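Dos brazos y una bolsa de fruta: tarde de puertas abiertas en Bosterness

Redacción. 9 de agosto de 2018

Bosterness abrió ayer su nave de Clunside al público y más de 100 vecinos se acercaron a comprobar si era cierto lo que se venía contando en el mercado: que allí dentro hay máquinas aprendiendo a hacer la compra. La respuesta, después de una tarde de visitas guiadas, es que están en ello.

La empresa, dedicada a la automatización de almacenes, había preparado un recorrido por tres salas. La primera, con paneles sobre la historia de la firma, se visitó a un ritmo excelente. La segunda, donde una cinta transportadora clasificaba cajas por tamaño, retuvo algo más a los asistentes, sobre todo a los menores de diez años, que pidieron subirse. No se autorizó.

Lo que todo el mundo había venido a ver estaba en la tercera sala. Se llama Plornano y es un puesto de trabajo con dos brazos robóticos montados sobre una mesa blanca, entre paredes claras que le dan cierto aire de quirófano. Su cometido es manipular bolsas de fruta y verdura, un trabajo que cualquier abuela de Clunside despacha mientras habla por teléfono y que, según explicaron los técnicos, trae de cabeza al sector. Una caja tiene siempre la misma forma. Una bolsa de plástico tiene la que le apetece en cada momento, y además es transparente, cosa que a las cámaras les sienta regular.

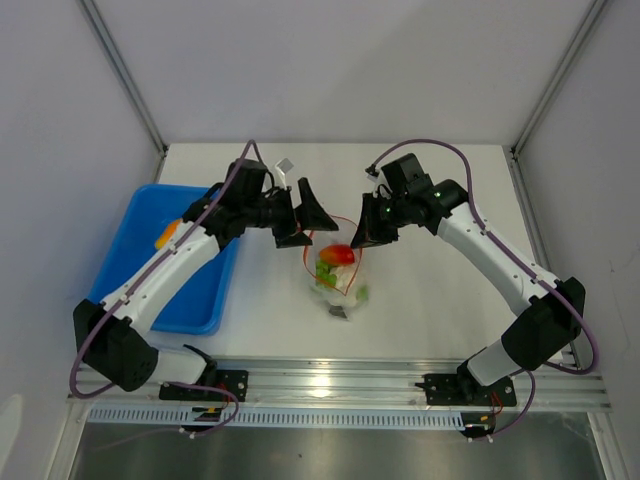 Los dos brazos de Plornano, sobre la bolsa de fruta durante la demostración en Clunside.

El público siguió las pruebas en un silencio que en este municipio no se consigue ni en los plenos. Cada vez que las pinzas se acercaban al cordón rojo de la bolsa, alguien de la primera fila contenía la respiración, y cada vez que se retiraban para volver a calcular, alguien de la última ofrecía un consejo. «Por la otra punta», se oyó varias veces. Los brazos no atendieron a las indicaciones.

Los responsables de la visita facilitaron algunas cifras. El equipo ha completado 325 horas de ensayos desde que se instaló y maneja por ahora un catálogo de 126 productos frescos. El melón no está entre ellos. Preguntados por el motivo, respondieron que el melón «se está estudiando», con un tono que invitaba a no insistir.

También hubo preguntas sobre el empleo, las más serias de la tarde. La empresa aseguró que Plornano no sustituirá a nadie en la planta de Clunside y que está pensado para los turnos que cuesta cubrir. Una parte de la sala asintió. La otra preguntó cuáles eran exactamente esos turnos y a cuánto se pagaban, y ahí la visita continuó hacia la zona del aperitivo.

El aperitivo, por cierto, fue de fruta – cortada y servida a mano por el personal del bar Kong, que atendió a todos los asistentes en menos de un cuarto de hora y no necesitó recalibrarse en ningún momento.

Bosterness prevé repetir la jornada en noviembre, con aforo limitado e inscripción previa en la recepción de la nave. Para entonces espera mostrar una versión más rápida del sistema. Los grupos escolares tendrán un pase propio por la mañana, y la cinta transportadora seguirá sin admitir pasajeros.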